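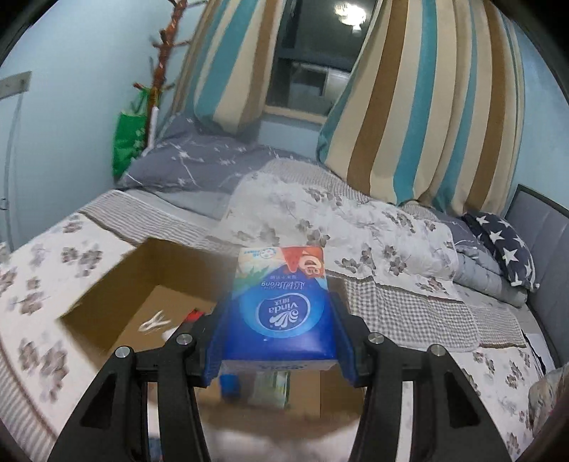 *Abb. 1: Taschentuchpackung von Vinda über dem offenen Karton; darin weitere Kleinteile.*

## 1 Aufgabenstellung

Im Teilprojekt »Kleinteile« wird untersucht, wie sich lose Gegenstände des täglichen Gebrauchs in einem einzelnen Pappkarton unterbringen lassen. Gesucht ist eine Packreihenfolge, bei der wenig Leerraum bleibt und häufig benötigte Teile zugänglich sind. Die Gruppe bestand aus Firouzeh Tehrani (Messung), Viola Barbieri (Packpläne) und Negin Asadi (Auswertung). Der Bericht gibt den Stand vom Oktober wieder.

## 2 Material

Als Ablage diente ein Bett mit gesteppter Decke. Die weiche Unterlage schont die Gegenstände, hat aber einen Nachteil: Runde Teile kommen in den Mulden der Steppung zu liegen, und der Kartonboden steht nicht eben. Für die Abmessungen wurde deshalb auf einem Tisch gemessen, gepackt wurde auf dem Bett.

Der Bestand wurde nach Form in Gruppen geteilt:

- **flach und nachgiebig:** Taschentücher, verpackter Snack
- **länglich:** Tube mit grünem Deckel, roter Stift­körper mit schwarzer Spitze, blauer zylindrischer Behälter
- **kompakt und starr:** USB-Ladegerät, schwarzes rechteckiges Gerät
- **sehr klein:** weißer Kunststoffclip

Die Gesamtmasse ohne Karton beträgt 978 g, das summierte Hüllvolumen 1522 cm³. Bei nachgiebigen Packungen wurde das Volumen im ungedrückten Zustand angesetzt — die Werte liegen damit eher zu hoch.
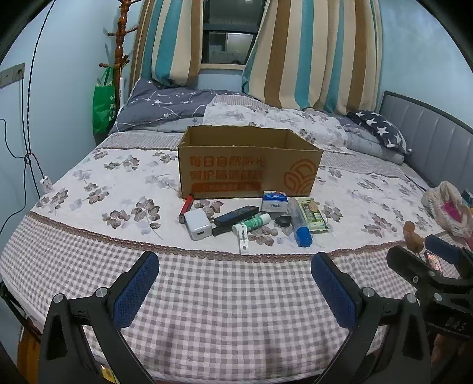 *Abb. 2: Kleinteile auf der Steppdecke vor dem Karton, unter anderem Ladegerät, Tube und Snackpackung.*

## 3 Durchführung

Verglichen wurden 2 Packpläne. Plan A beginnt mit den starren Teilen am Boden und füllt die Lücken mit den nachgiebigen. Plan B stellt die länglichen Teile zuerst aufrecht an die Wand; Taschentücher und Snack kommen zuletzt hinein. Beide Pläne wurden abwechselnd angewendet, insgesamt in 17 Durchgängen. Nach jedem Durchgang wurde die Füllhöhe an den vier Innenkanten abgelesen und gemittelt.

## 4 Ergebnisse

Plan A ergab die geringere mittlere Füllhöhe. Die Taschentücher passten sich den Zwischenräumen an, waren danach allerdings schlecht zu entnehmen. Bei Plan B blieben Tube und Zylinder gut greifbar, kippten aber um, sobald der Karton angehoben wurde. Der Clip rutschte in beiden Fällen bis auf den Boden und musste beim Auspacken gesucht werden.

Die Ablesung der Füllhöhe ist der schwächste Teil der Messung. Auf der Decke neigt sich der Karton je nach Lage der schweren Teile, und die Werte der einzelnen Kanten streuen entsprechend.

## 5 Offene Punkte

Pouran Karimi hat für die Fortsetzung einen Einsatz aus Pappe vorgeschlagen, der die länglichen Teile trennt. Der Zuschnitt ist gezeichnet, eine Messung damit steht aus. Zusätzlich soll der Clip künftig in einem Beutel geführt werden.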